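Section 3: Wrapping the ends for storage

I do this every February when the Ulness shade comes down, and I've got it to the point where one roll of Nirklow orange wrap lasts me the whole job. You'll want the shade already rolled up tight on its pole with the dark cover pulled over it (see the section before this one if yours is still on the posts).

1. Lay the roll down on a clean, flat floor. Mine's 211 cm long, so I do it in the garage with the car out!

2. Smooth the cover towards the end you're starting with. A few soft folds are fine, but big ridges will make the wrap slide around on you.

3. Cut 84 cm of wrap for each end. Ordinary scissors will do it, though the cut edge does go a bit stringy – don't bother trimming it, you'll only make more fluff.

4. Start the first turn on the cover, a hand's width back from the end, and go round twice before you work your way out over the tip.

5. Fold the extra over the end and bring it back on itself. This bit always looks lumpy. I spent ages trying to get it neat the first year and it made no difference at all come spring.

6. Tie it off with the Gulteck strap, snug but with enough give to slip a finger under.

7. Turn the whole thing round and do the other end.

Note: the wrap looks like a completely different colour depending on how many layers you've got. Thin spots go bright yellow-orange when the light gets through, and the thicker bits look more like amber. Add another turn if you'd like it more even, but you don't have to.

Caution: don't put tape straight onto the cover. Bautista Cáceres tried it on his Pereyra one and the glue marks are still there.

Caution: keep the wrapped ends away from heaters, and don't stand the roll up on one end – lay it flat on the shelf.
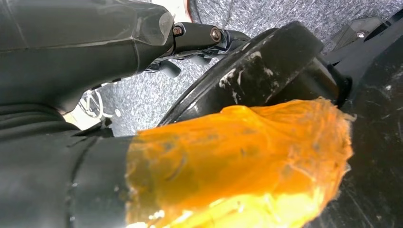

Orange wrap bunched over the end of the black roll, with the frayed edge left as is.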